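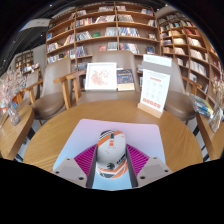 Monday, August. Notebook, Derneck store, reading lounge.

Started 8:40, before opening. Caps first, then magazines, then the returns shelf if there was time (there wasn't).

Caps. The white one with the orange stripes is still the best one to work with. The crown holds its shape with a finger pressing on each side. Take it upright and keep it that way until it is over the sheet. The plain soft ones from the Lulon box fold as soon as you close on them, and then the count at the till goes wrong because the tag is inside the fold. I'd leave those for hand sorting and say so in the plan.

Total at the end of last week was 1270 items put back in place. With this morning it is 1395. That is everything added together, caps, books and small goods, so don't read it as a book figure. Sutanto want the split by type and I haven't done it yet.

Notes on the round table. The front rim is the trouble, I keep coming in too low over it. The framed flower print, the navy book and the menu sign stand along the far side, and anything reaching across has to clear the sign, the tallest of the three. Asked the cafe people if the sign could move to the side table. They said no, customers look for it where it is. Fine, we work around it. The chairs stay too. If the plan only works with the chairs pushed back then it doesn't work in this store.

What changes for the floor staff. Had a long talk about this at the shelves before the doors opened. Today the late shift does all the putting back, 2 people, and it eats most of the last hour. Under the Skurkusside plan the machine does the lounge tables overnight and the late shift does the cubbies where the covers face out. Questions I wrote down:

– Who decides when a book is too worn to go back? Now it's whoever picks it up. The machine won't notice a bent corner.
– The late shift is paid to closing plus half an hour. If the half hour goes, that is money out of somebody's week. Needs an answer from the office before the trial, and I said I would ask.
– One of the morning staff likes the putting back. It's how she knows what people have been reading. She would like to keep one bookcase by hand, the curved one on the right. I have no objection. It is a bad shape for the arm anyway.

I don't think the hours question should be left to us. We can say what the machine can lift and that's all.

To do:
Split the 1395 by type, send to Sutanto.
Try the magazines with a slower close. The top one slid off 3 times.
Ask the office about the half hour.
New finger pads – the left one has started to peel at the tip.

Stopped 9:55, doors at ten.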